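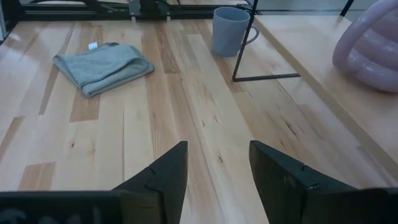
Butcher-block top, pale strips with a few darker ones mixed in.

How I oil a wooden worktop

I put off oiling my first worktop for months, then did it badly with far too much oil and had a sticky kitchen until December. So learn from me! It's an easy job if you go thin and slow.

You'll need food-safe oil (I use the Kramer one, but any will do), 192-grit paper or whatever fine sheet your shop has near that, two cotton rags and a free evening.

Start by clearing everything off and washing the top with warm water and a drop of washing-up liquid. Leave it overnight. Then sand lightly, always along the grain, and wipe up every bit of dust with a barely damp cloth. 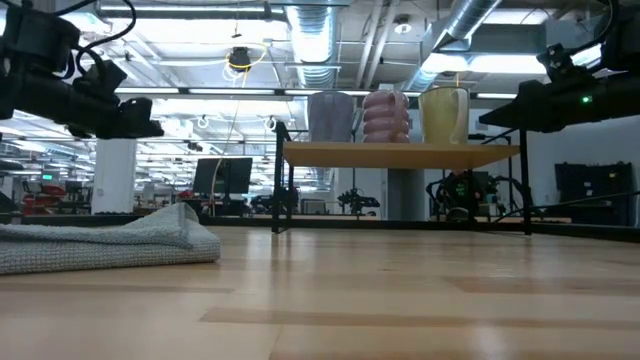
Rags matter more than you'd think. Old T-shirts are my favourite, as they don't shed, and my friend Margit Hellström swears by worn-out pillowcases. A waffle-weave towel like the folded grey one is lovely for drying the top after its wash, but I'd keep it well away from the oil — all that texture soaks up half the tin.

Pour out a puddle the size of a biscuit and rub it in, again with the grain. Wait 10 minutes, then buff off whatever is still sitting on top. It should feel almost bare when you stop.

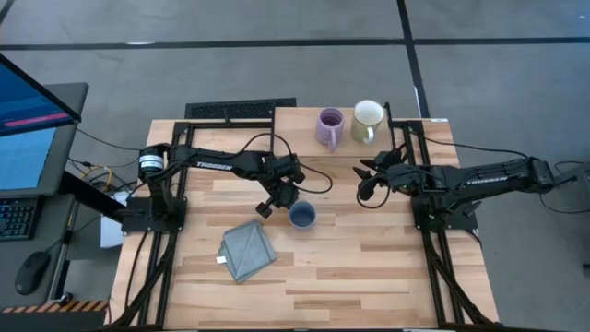
Give it 18 hours before the second coat, longer if the room is cold. I do three coats on new wood and one on a top that's just looking a bit thirsty.

Please don't scrunch up the oily rags and bin them, they can catch fire by themselves! Lay them flat outside until they've gone stiff.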